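Melside Manipulation Program
Interim report to Petlow Fund: gripper fault and lost run time

Work at the Okbridge lab stopped on Friday, June 20, 2025, after a gripper failed to release on command. Of 158 planned runs, 40 are still open. No injury was reported.
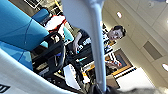
Okbridge lab, wrist view.

The controller logged a close command, then an open command, then no change in finger position. Motor current stayed at its limit until the operator used the stop button. The arm held its pose, as designed, but so did the gripper - the stop cuts arm motion and leaves grip force on. Our April risk review did not cover that case.

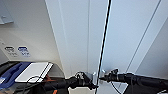 2 min read

Two-arm work is suspended until the stop logic is changed. With grippers working this close to each other and to a hanging cable, a stuck grip on one side can load the other arm before the force limit trips. The revised logic will drop grip current on both sides at once.

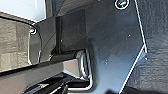 Cause is not yet confirmed. The log points to binding in the finger drive after 3,665 cycles, short of the service interval we had set. Inspection will start at the bar and the curved silver piece at its end, then move to the screws, including the countersunk one in the large plate. All will be checked for play before any part is replaced. Scuffs on the plate are being treated as surface wear for now.

Single-arm cloth handling is the first task proposed for restart, at reduced grip force.

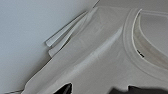
Gervásio Honorato disagrees with that order and wants the release test passed on both arms first, cloth or no cloth, with the stop pressed at full grip each time. Cleiton Peixoto has accepted the change. The test plan is now 40 releases per arm, and a single miss ends the test.

No added funds are requested. Spare drive parts come out of the existing repair line.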